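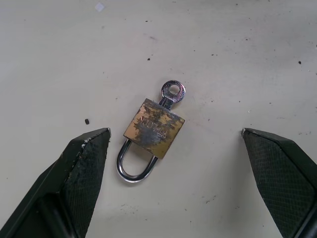 Islow Storage News > April > Around the Building

Old padlocks: clean, keep or swap

Spring is when a lot of you come back to your units after a few months away, and the front desk hears the same thing every year: the key goes in and won't turn. Small brass padlocks with a worn, blotchy face are common here, and the dark patches by themselves are no reason to throw a lock out. Brass tarnishes. What matters is the inside and the shackle.

If the key is stiff, don't force it. Small keys bend, and a broken one has to be drilled out along with the lock. Puff a little dry graphite into the keyway, slide the key in and out several times, then try turning it. Skip cooking oil and heavy grease. They pick up grit and the lock ends up worse than before.

Next, open the lock and look at both legs of the shackle. A bright, smooth shackle is fine. Rust pitting near the notch is a good reason to replace the lock. Close it and pull hard. If it pops open or wiggles a lot, stop using it on your unit.

To clean the outside, use warm water, dish soap and an old toothbrush, and dry it well. Brass polish will take off most of the dark spots, but keep it out of the keyhole. Stamped lettering that has worn down will stay worn down.

Keep 2 keys for every lock and store the spare at home. A key left sitting in the lock is easy to forget, so check before you leave the hallway. We do not hold copies at the desk.

Anyone who needs a new lock can buy one at the Plesteck Road office, open until 7 on weekdays. Small brass padlocks are still allowed on the indoor lockers. Drive-up units, starting with number 1101, need a disc lock under the current lease.

Old locks and loose keys can go in the scrap metal bin by the loading door. Please take off any tags with your unit number first.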